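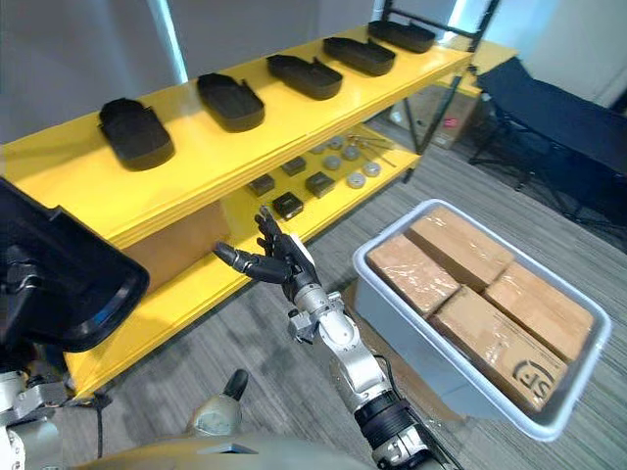
Figure 1. Right hand open in front of the lower shelf, with trays on the upper shelf and blocks, discs and rods below.

3. Grasp planning and arm coordination

3.1 Scope

This chapter covers the planning software written for the Clemholm shelf task. The hardware and the low-level joint controllers were supplied and were not changed. Our work sits between the object detector and the joint controllers, in a package called Grorimon. It takes a list of detected parts, picks one, selects an arm, and produces a timed joint path for that arm and its hand.

3.2 Perception input

The detector runs on the head camera only. It returns a class, a pose and a confidence for each part. Depth on the yellow shelf boards was poor wherever the surface was glossy, and the first version placed small parts below the board they were resting on. We fixed this by fitting a plane to each shelf at start-up and forcing the base of every part on to its plane. After this change the height error on the black blocks fell to about 13 mm in the worst case, small enough for the hand to close on them.

The round discs remained a problem. Discs lying close together were often merged into one detection. Splitting the merged outline by fitting circles of known radius worked for pairs but was unreliable for larger groups.

3.3 Arm selection

The first rule was simple: parts left of the body centre line go to the left arm, the rest to the right. It caused the arms to swap repeatedly when a part lay near the line and its estimated pose moved between updates. A 45 mm dead band was added, inside which the arm used last keeps the job.

An arm that is holding something is removed from selection until it reports an open hand. The held object is added to the collision model as a box fixed to the wrist.
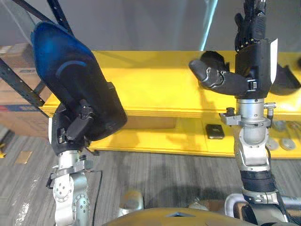

The box is deliberately oversized. The planner therefore rejects some paths that would have been safe, mostly where the free hand has to pass close to the loaded one. We accepted this. A tighter mesh model was tested and gave shorter paths, but planning time rose above the 400 ms limit set in the Flovside interface specification.

The thumb needed separate treatment. In the supplied model it was fixed in the folded position, so the planner took no account of its length when extended. Grorimon now reads the measured thumb angle before each plan and updates the model to match.

3.4 Timing

Both arms share one planning thread. Requests are queued, and a request older than two detector updates is dropped and made again with fresh poses. Running two threads was tried in May and abandoned, as each planner treated the other arm as stationary.

3.5 Remaining faults

Of the 16 faults logged against the package, three are still open: merged discs, a slow plan when both wrists are raised above the upper shelf, and a missing time-out if the hand driver stops replying. The last should be corrected before the Ghauri controller is connected, because that controller restarts its driver without notice.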